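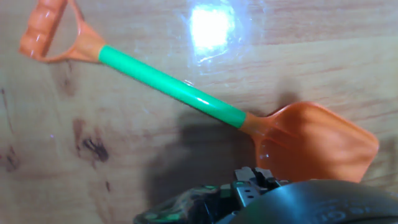

Toy shovel on the wooden tabletop, viewed from the wrist of the arm.

Sillcombe Shared Workshop – Project Gallery
Halliday Build: Handling Small Tools

The Halliday build is a member project of the Sillcombe Shared Workshop. Its purpose is to set up a robot arm and gripper that can pick up, hold and put down light hand tools of the kind found in a child's garden set. Work began in September and is carried out in the main room, on a wooden tabletop set in a frame of aluminum extrusion.

Toy tools were selected for the first stage. They are light and cheap to replace, and the shovel's shaft is round and smooth, which makes it a fair test of grip. The shovel has a green shaft between an orange handle and an orange blade. The members have asked that each tool be tried in 20 positions before the next one is introduced. The full plan calls for 300 attempts. 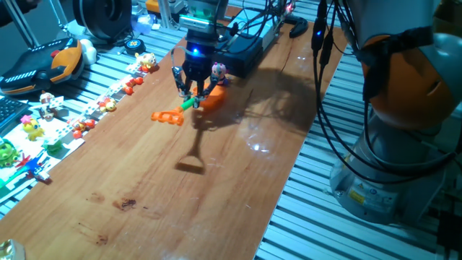 The rake is held by the handle, with the head kept level and close to the table. This position was chosen after a review of the first 60 attempts – a higher hold gave the tool more room to swing when the arm changed direction. Closing force is set in Flistent, the control program written by the members for this build, and is recorded with every attempt.

Glare on the varnish remains an open matter. A matte cover for the tabletop has been proposed and will be discussed at the next project meeting.

The attempt log and the wiring notes are kept in the Vistico binder at the front desk. Members who wish to take part should complete the machine safety form and book a place on sheet 101.

Page updated Sunday, October 18, 2020.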